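Kitchen Sorting Sessions: We're Looking for People Who Like to Clear a Table

Do you get a small thrill out of a cluttered table slowly turning back into a table? Then please read on! Groller is looking for participants for its fall round of home tidying sessions, and we would love to hear from people who have never done anything like it before.

The sessions are part of Plikura, our project on how people sort the everyday stuff of a kitchen. Each one starts with a big mixed spread: cookware, bowls, produce, cans, drink cartons, old newspaper, orange peel, paper tubes. Your job is to decide what stays and what goes, and then do it, one item at a time. It's a surprisingly absorbing way to spend a morning (our regulars say the same).

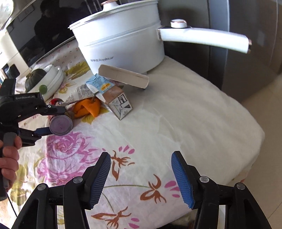 What you'll be doing

Picking out the trash and dropping it in the bin. Empty packaging, crumpled paper, used tissues and peel all go.
Keeping the good things safe. Bowls, pots, and anything you could still eat or cook with stay out of the bin, so a lime tucked in beside the bowls needs a careful eye.
Working at your own pace. We don't race anybody, and a dropped carton is no big deal. Pick it up and carry on.
Setting the surface up again for the next round, with everything mixed together so it's a fresh puzzle.

A session lasts 80 minutes, with a break in the middle for tea and something to eat. We ask everyone to sign up for 4 sessions, all in November. Morning sessions start at 9:30 and afternoon ones at 1:45.

Where it happens

We work in the Tomaszewski rooms, on the ground floor, just past the bike racks. It's a homey setup with tiled floors, flowered cloths and real household things, and we like it that way. The bin stands on the floor close to the table, so there's some leaning and reaching involved.

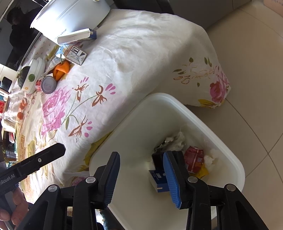
Small cartons and wads of tissue make up a lot of what gets thrown out, and they call for a bit more patience than you might expect. If you're the kind of person who enjoys getting the last scrap off a tablecloth, you'll fit right in! Tell us in your application if bending is hard for you and we'll talk through what could work.

Who can apply

Anyone 18 or older who can stand comfortably for half a session at a time. No experience needed. Left-handed people are very welcome, and so are pairs of friends who'd like to come on the same days.

We have 25 places. Participants are paid for every session they complete, plus bus fare both ways, and the Clirano lunch counter next door gives our people a free coffee.

How to apply

Send a short note through the contact form on the Groller site with "Plikura kitchen" in the subject line. Tell us whether mornings or afternoons suit you, and what the messiest surface in your own home is right now. We reply to everybody, usually within 2 working days. Please wear closed shoes and sleeves you can push up.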